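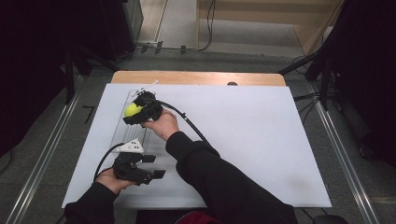 **Lesser celandine along the creek, dig or spray?**

**anca_onu**
Good evening to all. I moved last fall to a house in Brellcombe with a small creek at the bottom of the yard. In March the whole bank became green and shiny, with low leaves like small hearts, and then came the yellow flowers. I was very happy for one week. Then my neighbor told me the name, lesser celandine (Ficaria verna), and I was less happy.

I measured the patch and it is 244 square feet, not counting what grows on the other side of the creek. I started to dig in one corner and under each plant I found many small tubers, like tiny potatoes. They fall off as soon as you touch the soil. Is it reasonable to continue digging, or do I only make it worse?

**Rikov**
You make it worse, sorry. Every tuber you drop is a new plant, and some plants also carry little bulbils where the leaf meets the stem. Digging is for a patch you can cover with a dinner plate. For yours I would use herbicide while the leaves are green and before most of the flowers open. When the leaves turn yellow it is too late for this year.

**mudboots_v**
First please be sure what it is. Marsh marigold is native here and also likes creek banks, and it also has yellow flowers. It grows taller, in separate clumps, and it doesn't have tubers. Celandine makes a flat carpet.

**anca_onu**
It is a carpet, and the tubers are there, so I believe the neighbor is right. Thank you for the warning about the marigold, I did not know it.

About the herbicide, I am worried for the frogs. The bank is very close to the water.

**Wojciech Kubiak**
I don't agree with Rikov that digging is useless. I dug mine for two springs. My rule was simple: take the soil together with the plant, one full shovel deep, and put all of it in a heavy bag. Nothing goes in the compost. I filled 18 bags the first spring and far fewer the next. It is slow work and my back was not grateful, but I have spring beauties in that place now.
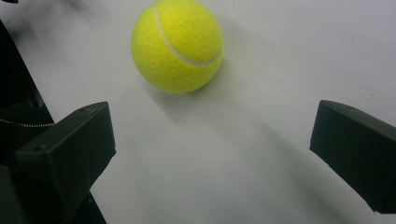
*Tennis ball and its shadow.*

**Rikov**
Wojciech, how large was your patch? And was it on a slope? If she takes out a shovel depth of soil from a creek bank, the first big rain will carry the bank away, with the tubers inside. Then the people downstream have it too.

**Wojciech Kubiak**
100 square feet, and flat. I accept the point about the slope. I would still dig the upper part, where the ground is level, and think separately about the edge.

**mudboots_v**
Near water you need a product whose label permits it. The ordinary bottle from the garden store is often not for this use, even when the active ingredient is the same. The frogs can be harmed by what is added to make it stick to the leaf. Ask your county extension office before you buy, and ask also if you need a permit.

**Voicu**
What about covering? I put black plastic over some of mine in late winter and left it there until summer. The plants came back thinner. I can't say they are gone.

**Rikov**
Thinner is what I would expect, the tubers can wait. Also the plastic will not stay on a bank when the water rises.

**anca_onu**
I called the extension office this afternoon. The lady was very patient with my questions. She said to leave the bank alone this year, because most flowers are already open, and to mark the border of the patch with flags, since by June there will be nothing to see. I will dig the small pieces that escaped into the lawn, with bags, as Wojciech explained.

One more question. Must I clean the mower? I already cut the grass there once.

**mudboots_v**
Yes, and your boots and the shovel too. Brush them off on the spot where the plant already grows, so you don't carry it to the front yard.

**Wojciech Kubiak**
And talk with the person across the creek. If they do nothing, you will meet the same plant again every flood.

**anca_onu**
It is a rental house and I never see anybody there, but I will put a letter in the door. The flags are ordered.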